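Home Courses Handouts Glossary Contact

Reading time: 4 min

Joints and Slots: Notes for Unit 4
Introduction to Joinery with Model Blocks

Welcome back, everyone! This is the unit I look forward to all term, the one where plain blocks turn into things that fit other things. If you missed the last session, get the notes on squaring up from a classmate first, and bring your pencil, your small square and your Petek kit to the bench.

What we mean by an open slot

A slot is open when at least one of its ends runs out through the edge of the piece. You can slide another part into it from that end. A closed slot (we'll call it a mortise from Unit 5 onward) has walls all the way around, so the other part has to go in straight, face first. Open slots are friendlier to cut and friendlier to measure, and they show up everywhere once you start looking: clothespins, bookends, the tops of fence posts, the wooden forks that hold up a tent ridge.

When the slot runs up from the end of a long piece, it leaves two legs with a gap between them. Furniture people call this an open mortise or a bridle, depending on what goes into it. In class I'll say "fork" for the slotted part and "tongue" for the part that fits inside.

Depth is the first thing to decide. A shallow slot leaves the legs short and stiff. A deep slot gives you lots of contact area, which glue loves, but the legs get long and springy and the corners at the top of the slot have to work harder. For our practice pieces we'll stay near a third of the block's length, a lovely middle ground that lets you feel both effects with your fingers.
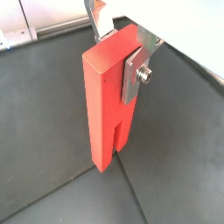 Kisley, August

The block with the slot running up from its bottom end is our fork, and I'd like you to get to know its shape before you draw it. Two legs, squared ends, a narrow gap. Notice how much of the block stays solid above the slot! That solid part is the shoulder stock, and it keeps the legs from wandering apart. Notice too that the inner walls are darker than the outside faces. Shadow is a great help in sketching. Shade the inside walls first and the whole thing jumps off the paper.

Drawing it

Start with the outline of the front face, a long thin rectangle. Find the center line and draw it lightly from top to bottom. Mark the slot evenly on both sides of that line, then close it across the top with one short stroke. Add the side face last. People who begin with the side face nearly always end up with a slot that leans, and I include myself in that.

Keep in mind that a tilted block will fool your eye. One leg can look wider or longer than its partner when the two have been cut the same. Trust your square on the real piece and trust your eye on the drawing, and don't mix the two up.

Fitting the tongue

Try it dry. The tongue should slide up into the fork with a gentle push and stay put when you turn the pair upside down. If it drops out, the tongue is too thin, so label it "loose" and keep it for comparison (loose ones teach you a lot). If you have to force it, stop! Forcing spreads the legs, and a crack nearly always begins in one of the top corners of the slot.

Sand the tongue, never the slot. The tongue has flat outside faces you can check with a straightedge. The inside of a narrow slot is miserable to sand evenly, and two strokes too many on one wall will throw the whole joint off center.

Bench work for this unit

Cut one fork and 4 tongues of slightly different thickness. Test every tongue in the same fork, and write down what you felt as well as what you measured. "Tight at the start, easy after" is a perfectly good note. So is "squeaks." Then swap forks with your neighbor and try your best tongue in theirs. I love this part of the session, it gets noisy and everybody learns something about their own layout lines.

Sketches go in the Temeo folder by the door, with your name on the back. Anyone who wants a head start on closed mortises can read handout 7 and try the paper version with scissors and card.

Ljubica Vlachou
Joinery and Model Making, Drultosbridge

Contact the workshop office | © Drultosbridge Evening Courses | Back to top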